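Wanted: your best wrong turns

Saturday was walkthrough day at Korkano, and I came home with square eyes and a very good idea of what a simulated skirting board looks like.

If you've missed the earlier posts, I'm helping out with the Jarnmont project, where we're trying to teach a navigation model to find its way about indoors from spoken-style instructions. Things like "go along the hall and stop by the white door". To learn that, it needs examples, and for now the examples come from people like me sitting at a keyboard and steering through made-up buildings, one little step at a time. You read the instruction, you drive the route, you press the key that says you've finished, and the whole run gets saved with every view along the way.

The target for this round is 3000 runs. We started the week with 1000 in the bag, and by the time the kettle went on for the last time on Saturday we'd added another 114, which I was rather pleased with until Vilém Kollár pointed out how many of those were mine and how many of mine were nearly the same run. Fair enough! I do like a straight line. Give me a door at the end of a hall and I'll go at it like a bus.

So the news this week is that Vilém has changed the rules a bit. From now on we're meant to record recoveries as well as tidy runs. You drive into a corner on purpose, or turn the wrong way, and then you sort yourself out and carry on to where you were supposed to be going. The model only ever sees what we show it, and if all it's ever seen is people getting it right first time, it hasn't a clue what to do with its nose against a wall. I had great fun with this (I got myself thoroughly lost in the building we call Halholm, twice, and only one of those was planned).

He's also asked us to rewrite the instructions in our own words before we drive. The Karpenko set came with its own sentences and they all sound like the same person wrote them, in a hurry. Mine are wordier. "Head down the hall towards the white door, keep the bike on your right" is one I typed on Saturday and I'm standing by it.

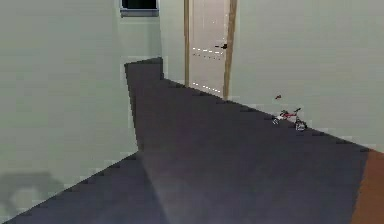 2 min read

The bike is the little red one over by the right-hand wall, and it's handy to steer by, as the walls in that hallway are the same pale grey-green on both sides and there isn't much else to go on. I did that route from several starting points, including one where I set off facing completely the wrong way.

There are 44 routes in the next batch and they'll be shared out on the usual list, so do put your name down if you fancy a few. You don't need any experience, just a bit of patience and the arrow keys. And please, if you make a proper mess of a run, don't delete it – finish it off, mark it as a recovery and send it in with the rest.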